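Print this page | E-mail this to a friend

Wrist camera policy keeps losing the neck of a cloth pouch

Posted by dobos_bench, 29/10/2018

Hi all, bit of a long one. I'm trying to get an arm to pick up little drawstring pouches by the gathered neck, always the neck and never the body, so they hang the right way up when they're lifted. I recorded 357 demos by hand and trained on the wrist view only, at full exposure, whatever the driver gives me. I'm using the Ustura recorder and the Bekon planner, both on stock settings.

Plain pouches are fine. Give it a busy print and it goes for the body, or it gets to the ruffle and then dithers, open, shut, open, shut, until the timeout. I've looked at the predicted grasp points and they hop between the gather and whatever bit of pattern is nearest the lens. Is that a perception problem or have I simply not got enough data?
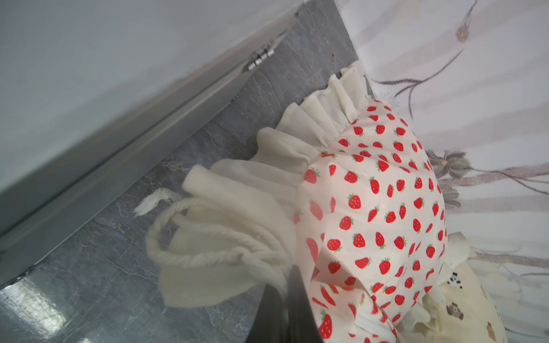

The other thing I should say is that I shrink everything to a tiny square before it goes into the network (it was the default and I left it). Depth is no use to me at that range, it just comes back full of holes. Any ideas welcome, I've been at this all October!

ustura_user_9

I'd bet on the resize. A drawstring is only a few pixels wide once you've squashed the picture, so the one thing that tells you where the neck is has gone and the print is all that's left. Crop first, then shrink. I take a window round the fingertips and feed that in next to the full view, and on my cloth bags it went from hopeless to quite decent with no new demos at all.

For the dithering, have a look at how your gripper command is stored. If Ustura is logging it as a plain number, the network learns the average of open and closed and hovers in the middle. Make it a yes/no, and don't let it change its mind for 700 ms after a close. Crude, but it works (I got the idea from the old Stasport forum, sadly gone now).

moth_and_kettle

More data. I had 4,000 and it was fine.

pegbag

Bit harsh, the above! I had 197 and got there, but I was fussy about which ones. Play yours back and look at where you yourself grabbed. When I did that I found I'd been sloppy, sometimes on the cord, sometimes on the frill, sometimes half on the body, and the poor thing was copying me faithfully. I threw out the muddled ones and labelled the neck by hand in the rest.

Also check Bekon isn't replanning during the last bit of the approach. Mine was, and every new plan nudged the wrist, which moved the view, which moved the grasp point, and round we went. Lock the plan for the final stretch and just servo in.

Comments

dobos_bench: It WAS logging the gripper as a plain number. Retraining tonight with the crop as well.

tinlid: Does the fingertip window still work if the fingers are out of focus? Mine are a black smudge.

ustura_user_9: Yes, it's the cloth you want sharp. Smudge away.

dobos_bench: Dithering has stopped. Still goes for the body now and then, so I'm off to watch my own demos, wish me luck.

Print this page | E-mail this to a friend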